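Forum Maison et Jardin > Terrasse et mobilier > Table Skosta en « teck massif » : arnaque ou pas ?

brindille_44
Bonjour à tous, je cherche une table d'extérieur pour remplacer la nôtre et je tombe sur la gamme Botdale de chez Skosta. Annoncée en teck massif grade A, 1 443 euros avec 3 bancs. Sur le site tout est magnifique, garantie, huilée en usine, « sans entretien ». Quelqu'un l'a chez soi depuis plus d'un hiver ?

vis_inox
« Huilée en usine » et « sans entretien » dans la même fiche, ça commence bien. Le grade A, c'est le vendeur qui se le décerne. Il n'y a aucun organisme derrière, chacun trie son bois comme il veut. Demande la provenance des planches et l'âge des arbres à la coupe, tu verras la tête de la réponse.

Lagerstroemia
Je ne suis pas d'accord avec vis_inox. J'ai un banc Botdale depuis deux hivers, dehors, sans housse. Il a grisé, normal. Pas de fente, les assemblages ne bougent pas. Pour le prix je ne vois pas ce qu'on peut lui reprocher.

vis_inox
Deux hivers où ? Sur une terrasse couverte du Var, même le pin tient deux hivers.

Lagerstroemia
Finistère nord. Autre question ?

brindille_44
Merci à vous deux ! Du coup j'ai écrit au service client pour la provenance. Réponse : « nos bois sont issus de plantations gérées durablement ». J'ai redemandé le pays, plus rien depuis.

pti_rabot
Regarde sous le plateau avant d'acheter, si tu peux la voir en magasin. Sur la table d'exposition que j'ai vue en novembre, il y avait de l'aubier sur au moins deux lames, bien clair, et de la pâte à bois dans les angles. Dessus c'était impeccable. L'aubier de teck n'a aucune durabilité, au bout de quelques années il part en éponge et le reste de la lame reste beau à côté.
Après, je n'ai vu qu'une seule table, je ne vais pas condamner toute une usine là-dessus.

mado.terrasse
Moi j'ai comparé avec Sarmiento, qui fait du 103 de large contre 90 chez Skosta. C'est plus cher mais les sections de pieds n'ont rien à voir. Par contre leur livraison, une catastrophe, colis posé au portail sous la pluie, le carton en bouillie et il a fallu trois appels pour avoir la visserie manquante.

vis_inox
Sarmiento et Skosta, je ne serais pas étonné que ça sorte du même atelier. Mêmes photos de chaises pliantes, même faute dans la notice.

mado.terrasse
Tu as une preuve ou c'est une impression ?

vis_inox
Une impression. Mais la faute dans la notice, elle est bien là, « visser jusqu'à arrêtement ».

Lagerstroemia
Donc on accuse sur une faute de traduction. D'accord.

brindille_44
On se calme :) En attendant je garde l'ancienne. Question bête, si je reste sur une table blanche au lieu du teck, vous en pensez quoi ? Mon mari trouve que c'est plus facile à nettoyer.

pti_rabot
Blanc dehors, tu vas voir chaque trace de pollen et chaque fond de verre. À l'intérieur ou en atelier, pourquoi pas. Moi je reste au bois, mais je suis de parti pris.

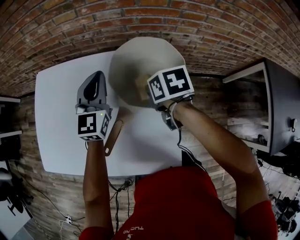 Plateau blanc rectangulaire, les deux bras dessus

mado.terrasse
Le blanc, tout dépend de la matière. La nôtre en alu laqué est nickel après un coup d'éponge, celle de ma sœur en résine a jauni en une saison. Et personne sur les sites ne te dit ce qu'ils mettent comme traitement anti-UV.

gros_sabot
Je passe en coup de vent. Huile Jiment sur teck neuf : j'ai essayé, 302 euros le bidon pro partagé avec deux voisins, et je ne vois pas de différence avec l'huile du supermarché. Ça dégrise un été, puis ça poisse et les taches noires arrivent. Maintenant brosse douce, eau savonneuse, et je laisse griser.

Lagerstroemia
Là-dessus on est d'accord. Le teck n'a pas besoin d'huile pour tenir, c'est seulement pour la couleur.

vis_inox
Pour une fois. Sauf que les vendeurs te proposent l'huile au panier avec la table « sans entretien ».

brindille_44
Exact, elle était cochée par défaut chez Skosta ! Je l'ai enlevée. Je vais aller voir la Botdale en magasin et regarder dessous avec une lampe. S'il y a de l'aubier je laisse tomber.

pti_rabot
Prends aussi un mètre et mesure l'épaisseur des lames au milieu, pas sur le bord. Le chant est parfois rapporté.

vis_inox
Et note le numéro de lot du modèle exposé. Celui qu'on te livre n'en viendra pas forcément.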